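Posted 12 Apr 2002 by Evander Galbraith
3 comments | 24 shares

Label printer skipping every other label, packing room. Running log

Keeping this all in one place so whoever has the next shift doesn't start from zero again. Add to the bottom please, don't edit mine.

Machine: Wumovix thermal label printer, the gray one by the window. Labels: Gorix rolls, the small size, 700 to a roll. Software: Clernska shipping program on the packing room PC. Order queue comes from the office.

Problem: prints one good label, feeds a blank, prints one good, feeds a blank. Sometimes two blanks. Light goes orange after four or five of these and it stops. Pressing the feed button clears the light and then it does it all over again.

First noticed right after lunch. Morning batch was fine as far as I know. The roll had been changed in between.

1. Power off, power on

Did this first obviously. Off at the switch, counted to thirty, back on. Printed two in a row with no blank, got excited, then back to skipping. No change.

2. Cables

Pulled the cable at both ends and put it back. Tried the other port on the PC. Clernska lost the printer completely and I had to pick it again from the list. It now shows up twice, once with "copy 2" after it. Use the one WITHOUT copy 2. The other one sends jobs nowhere and they sit in the queue, found eleven of them in there later. Deleted.

No change on the blanks.

3. Self test

Hold feed button while turning on, let go when the light blinks. Prints a strip with all the settings. The test strip ALSO skipped. So it isn't the PC and it isn't Clernska, the printer is doing this by itself with nothing talking to it. Wish I'd done this one first.

Settings on the strip looked normal to me except the label length, which said 137. I don't know what it's supposed to say. There's no units on it. If anybody has an old test strip stapled somewhere please check.

4. Cleaning

Opened the lid, wiped the print head with one of the alcohol pads from the drawer. Fair amount of gray gunk came off. Wiped the roller too, turning it by hand. There was a bit of label stuck around the left end of the roller, peeled that off with a fingernail. Don't use the box knife on the roller, it's rubber and there's already one nick in it.

Print is darker and sharper now so worth doing anyway. Still skipping.

5. Checked the old notes

Went back through the repair notebook for the last time this happened. There's an entry with the same symptom, orange light and all, and the fix written down is "gap sensor, slide it over" and nothing else. No drawing, no which way. Couple of pages later there's one about the ribbon but that was the old machine, doesn't apply. If you fix something please write more than five words. Notebook stays on the table, don't take it home.

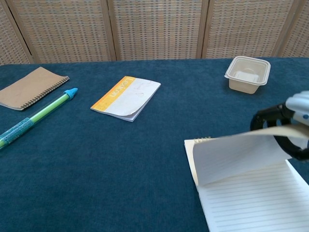

6. Gap sensor

OK so the sensor is the little black slider under where the labels pass, you have to lift the label strip out of the way to see it. It looks for the gap between labels. If it's sitting in the wrong spot it misses a gap, thinks the label is twice as long, and feeds past the next one. Which is exactly what we've got.

Ours was pushed all the way to the right. Slid it to the middle mark. It's stiff, use the end of a pen.

Result: better but not fixed. Went from a blank every time to a blank every five or six. Light stays green mostly.

7. Recalibrate

This is the part I missed. After moving the sensor you have to make it learn the labels again or it keeps using the old length. Lid shut, hold feed till it blinks twice, let go. It spits out about a foot of labels and stops at a tear line. Don't stop it halfway, I did the first time and had to start over.

New test strip says label length 68. So it was reading two labels as one, give or take. That's where the 137 came from.

Ran a batch of 24. No blanks. Ran 100 from the real queue, no blanks, one smudged but that was me grabbing it too soon.

8. Why it happened (guessing)

The roll that went in at lunch came out of the Ghoneim carton and not the usual shelf. Same Gorix box, same size on the sticker, but the backing paper feels thinner to me. Might be the sensor was always in the wrong spot and the thicker backing let it get away with it. Or somebody bumped the slider changing the roll, it's easy to do if you push the strip in from the side. Can't prove either one.

Put an old roll back in for ten labels to compare. Worked fine with the new settings too, so no need to switch anything between cartons.

9. Still to do

- get rid of "copy 2" in the printer list, needs the office login, I don't have it
- the eleven deleted jobs: reprinted nine. Two I couldn't match to an order, numbers are on the sticky on the monitor
- ask if we can get a new roller before the nick gets worse
- write sensor position in the notebook. Middle mark. MIDDLE. then recalibrate

If it starts again do steps 6 and 7 before anything else, takes maybe two minutes. If the self test strip says anything near 137 it's the same problem. If it says 68 and it's still skipping then its something new and I don't know, call the office.

Wasted labels are in the bin under the bench. The blanks that didn't get creased are still good for shelf tags so I left those in a pile on top.

Status: working, leaving ticket open till we get through a couple full rolls.

Comments (3)

packing2: old strip taped inside the supply cabinet door says 68. so yeah

office: copy 2 removed. You may need to restart Clernska to see it go away. Two unmatched jobs were both test orders, ignore.

Evander Galbraith: thanks, restarted, gone. One full roll done with no blanks. Will close after teh next one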